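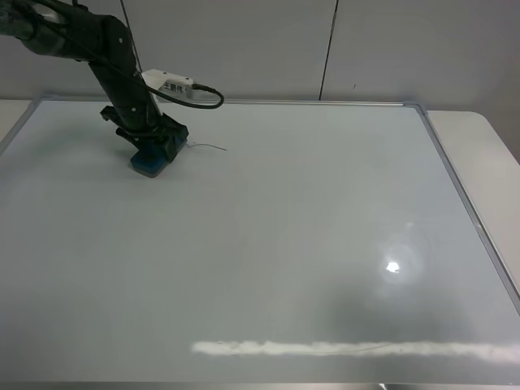 Page 7

Dec 25, 2020

I bought a big whiteboard in March, when the dining table turned into a desk, and I have been meaning to write about keeping it clean. The short version is that I lay it flat. On the wall I could never press hard enough without the whole thing shifting on its hooks. Flat on a table, the eraser sits level and the felt does the work.

The blue felt takes off most of a day's notes in one pass. Thin lines are the trouble. A faint gray curve of marker can stay behind after everything around it is gone, and on a glossy board it is easy to miss until you stand so the ceiling light hits it from the side. I go over those twice, slowly, with the flat of the felt and not the edge.

What I have settled on:

Dry eraser every evening, even if I only wrote a grocery list.
Damp cloth on Fridays, then a dry one.
Wipe along the inside of the aluminum frame too. Dust packs into the corners and ends up back on the board.

I tried the Gimville spray for a while. It works, but it left a haze I had to buff out, so the bottle is under the sink now, almost full.

The felt does wear out. I bang mine against the back step and replace it when it starts to smear. The shop in Altdale sells the pads separately, which is cheaper than buying a new eraser.

Next week I'm ruling a calendar grid on the left half with thin black tape.

Filed under: House, Desk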